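Boards > Two-Arm Cells > Simulation > Faults and Safety Stops

Thread: Cup placement passes, then the right arm trips a safety stop on retreat

foley_bench
We run a two-arm sort task in Groltum: red stick goes in the blue tray, yellow cup goes on the white pad. Out of 1082 simulated runs, 83 ended in a safety stop on the right arm. The stop always comes after the task is scored as done, when the arm backs away from the pad. The log says "joint speed limit" and nothing else. We've held off on the real cell until I can explain it.

Right arm at the cup, stick already lying in the tray:
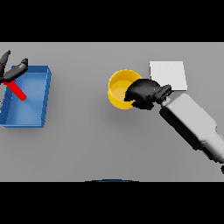
Reply 1

marl_t
Post your retreat settings. If the hand still overlaps the cup when the retreat starts, the solver pushes the two apart in a single step and you get a big speed spike. I had the same fault in September with a different hand.

foley_bench
Retreat is straight up, 200 mm, and starts 1000 ms after the open command. I had assumed one second was plenty for the fingers to open. The cup is on the pad by then and the hand is still over the right side of it.
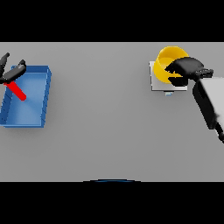 The open command does get acknowledged every time. What I can't see from the log is whether the fingers reach the open position, as I only record the command and not the measured joint values.

quillon
I don't buy the overlap theory. A solver spike would throw the cup, and you say the run is scored as done. Check the arm path first. With the hand coming in from the right and the cup far up the table, you may be close to full reach, and a straight-up move from there can ask for a lot of speed at the elbow.

marl_t
Depends when it's scored. If the check runs before the retreat, the cup can land anywhere afterward and it still counts.

foley_bench
It does run before the retreat. That's a mistake on our side and I'll move it. Here is a view with both hands in frame and the cup standing clear of the pad, for anyone who wants to judge the reach: 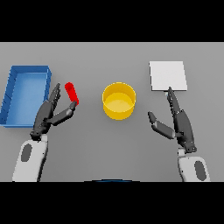 Reply 2 – Moderator note

Bernadette Moynihan
Please don't raise the joint speed limit to get rid of the stop. Two people have suggested it to foley_bench by message. The same limit file is loaded on the real arms, and a faster limit there is a hazard to whoever is near the cell. Record measured finger positions, run the failed seeds again and post the result.

foley_bench
Done. All 83 failed seeds show the fingers only part of the way open when the retreat begins. I swapped the fixed delay for a check on finger position, with a fault if they don't open in time. No speed stops on those seeds now. A few end in the new "hand not open" fault, so something is still holding the fingers and I'm looking at the contact settings on the cup wall.

quillon
Fair enough on the delay. I'd still lower the retreat speed. You haven't ruled out the elbow, you've only stopped hitting it.

Last updated: Dec 15, 2021

Comments (3)

bavby_user: Same fixed delay in the Bavby starter script. Changed mine today.

tinroof: Which hand model is this? Ours from Flornard opens slower in the sim than the data sheet says.

marl_t: @tinroof check the damping value on the finger joints first. Ours was set way too high.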